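Nikthorpe Botanic Garden – Grounds Services Desk
Ticket 2570: Irrigation controller, Glasshouse Two and adjoining propagation benches
Category: Watering systems
Priority: Medium, raised to High on review
Status: Closed, with one item carried forward
Logged by: Chaimae Farouk, Nursery Operations
Assigned to: Said El Fassi, Grounds Infrastructure
Opened: January 15, 2026

Summary of fault

The misting lines serving the propagation benches in Glasshouse Two are not completing their programmed cycles. The Disell controller shows each cycle as finished, but trays at the northern end of the benches are dry to the touch by mid-morning. The fault affects softwood cuttings of correa, westringia and prostanthera, together with the fern sporelings held for the gully replanting. Hand watering has been put in place as an interim measure. Staff are asked not to alter the controller program while this ticket is open.

Reported symptoms

Zones 1 to 4 operate as programmed. Zone 5 starts on time, runs at visibly reduced pressure and stops early. The display reports no error. The evening cycle on the same zone appears to run to its full length, although the colour of the potting mix the following morning suggests an uneven distribution. Losses to date are confined to one tray of prostanthera.

Entry 1 – Said El Fassi

Attended Glasshouse Two and ran each zone manually from the controller. The reported behaviour was reproduced on Zone 5. Static pressure at the manifold was within the normal range, and the supply from the 1,000 litre header tank was confirmed as open. The inline filter was removed, rinsed and refitted. A moderate quantity of fine grit was present. Flow improved slightly after cleaning but did not return to the level of the other zones.

The nursery is asked to confirm whether the misting nozzles on Zone 5 have been changed since the May service.

Entry 2 – Chaimae Farouk

The nozzles on Zone 5 were replaced in spring with the Utness fine-mist pattern, at the request of the propagation team, to suit the fern sporelings. The remaining zones retain the original nozzles. The change was entered in the bench diary but was not passed to Grounds Services. The diary has been amended to include a prompt for this.

Hand watering is holding the cuttings in reasonable condition. The sporelings have been moved under a covered frame and are not receiving overhead water.

Entry 3 – Said El Fassi

Noted with thanks. The fine-mist nozzles have a smaller aperture and will block sooner than the originals where grit is present. All Zone 5 nozzles were removed and soaked overnight. Several were fully obstructed at the inlet. The existing filter mesh is too coarse for this pattern, and a finer replacement has been requested from stores under requisition 194.

The early shut-off is a separate matter. The solenoid on Zone 5 was tested and is drawing current intermittently. The cable joint behind the bench leg was opened and found to be corroded.

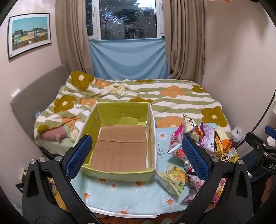
Attachment 1: open carton, with snack packets on the mat beside it.

Entry 4 – Said El Fassi

The corroded joint was cut out and remade with gel-filled connectors, and the cable was clipped above the splash line. Zone 5 was then run manually for three consecutive cycles without early shut-off. Pressure at the far end of the bench remains a little lower than at the near end. This is consistent with the length of the run and is not considered a fault.

The finer filter has been received and fitted. Please note that it will require rinsing every fortnight during the warmer months – the previous monthly interval is no longer sufficient for this zone.

Entry 5 – Chaimae Farouk

The nursery has monitored Zone 5 over four mornings. Trays at the northern end are evenly moist at the mid-morning check and no further cuttings have been lost. The correa are beginning to root. Hand watering has ceased and the sporelings have been returned to the bench.

One query remains. The controller continued to record every cycle as complete throughout the fault. Can it be set to report a zone that has stopped early?

Entry 6 – Said El Fassi

The controller records the program and has no means of measuring the water delivered. A Fawzy flow sensor could be fitted downstream of the manifold and wired to the spare input. This would generate an alert when flow falls below a set level. The work would require isolation of the whole glasshouse supply for part of a morning, and is best scheduled once the summer cuttings have been potted on. It has been carried forward as a separate request.

Resolution

Cause A: Obstruction of fine-mist nozzles by grit passing through an unsuitable filter mesh. Nozzles cleaned and filter replaced.
Cause B: Intermittent solenoid operation arising from a corroded cable joint. Joint remade and cable relocated.

Actions arising

Nursery Operations is to rinse the Zone 5 filter fortnightly and initial the bench diary on each occasion.
Nursery Operations is to advise Grounds Services in writing before any change of nozzle pattern.
Grounds Services is to inspect the cable joints on Zones 1 to 4 at the next scheduled service.
Grounds Services is to provide a cost for the flow sensor.

Ticket closed by Said El Fassi with the agreement of the reporting officer. Should the fault recur, please reopen this ticket and quote the zone number and the time of the affected cycle.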